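Will a Machine Ever Do My Dishes?

Posted on a Saturday, with the dishwasher grumbling behind me

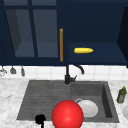 My sister-in-law Sandra has been promising me a kitchen robot for as long as I've known her. She doesn't build them, mind you, she teaches middle school science, but she reads everything and forwards me most of it, and every time I complain about chores at a family dinner she pats my hand and tells me to hang on a little longer. So last month I finally decided to stop taking her word for it and find out for myself where things stand. I've now spent three evenings reading, watched more clips of slow metal arms than any grown woman should, and had one very long phone call that I'll get to in a minute.

A lot of the practice, I learned, happens in kitchens that don't exist. They're drawn by a computer, with navy cabinets nicer than mine and a marble counter I would have to take out a loan for, and somebody has gone and left a bowl in the sink and an ear of corn up in the cabinet. I laughed out loud at the corn, because my own son Alfie once put a banana in with the coffee mugs and I didn't find it for days. Whoever sets these kitchens up has lived with a child, or at least with a roommate!

The phone call was with Selamawit Yilma, who lives down the street from my mother and used to work for a small outfit called Helari that wrote software for this kind of thing. I asked her the question I imagine everybody asks, which is when can I have one, and she was very kind about it. She said to forget about "doing the kitchen" and think about one little piece of it. Take a bowl out of a sink. You or I would reach past the faucet, hook a finger under the rim, tip the water out and set it down someplace, all while yelling at the dog. For a machine each of those is its own problem, and if the bowl is sitting at a tilt it's a different problem from the bowl sitting flat. A pretend kitchen lets you try the same reach over and over and never break a thing, and then you move the bowl a couple of inches and start again.

What it can't give you so easily, she told me, is the mess. She meant the real stuff, dried egg, a wet sponge that squashes, soap on your fingers, the fork hiding at the bottom under the cloudy water. Her team got good at moving clean dishes on a screen and then had a humbling nine weeks with actual plates in the break room. I asked how many plates. She said the mugs were worse.

I will say factories seem to be further along than my house is. My neighbor Matúš works the line at Rivera, where they pack bathroom fixtures, and they have two arms that put the same part in the same box all day long and do it well (he calls them "the cousins" and I did not ask). But the parts come down the belt facing the same way every time. Nothing in my kitchen has faced the same way twice since we moved in.

So where does that leave us? I'd say a machine may well be able to put away my groceries before it can wash up after a lasagna, and I'd be thrilled with either one. If it could simply notice that the corn is in the wrong place, and put it where the corn goes, I'd let it have the spare room.

Sandra read a draft of this and says I'm being a pessimist, and that she'll have me eating my words in three years. I've written that on the calendar inside the pantry door. Meanwhile the dishwasher has stopped grumbling, and there's a lasagna pan that didn't fit, so I'd better go roll up my sleeves.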